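7.3 Hand stays shut (fault 752)

The hand closes, then ignores every request to open. Sulking is not a recognised state, so the log says 752.

1. Press stop. Keep your own fingers well clear.
2. Leave bottles and spectacles where they lie.
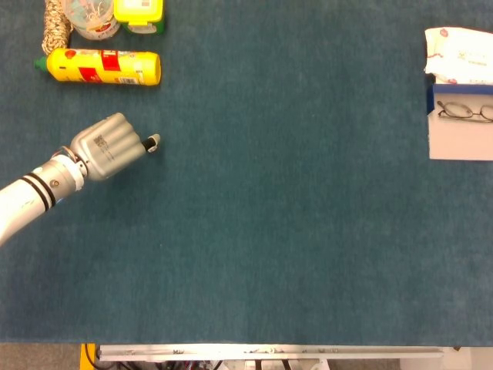 Photo: Vilém Hrubý / Stovent

3. Wait for the arm light to go out, then switch off at the wall.

CAUTION: Do not prise the fingers apart. Talpur tried this in September and bought a new hand.

Note: If 752 returns, see 7.4.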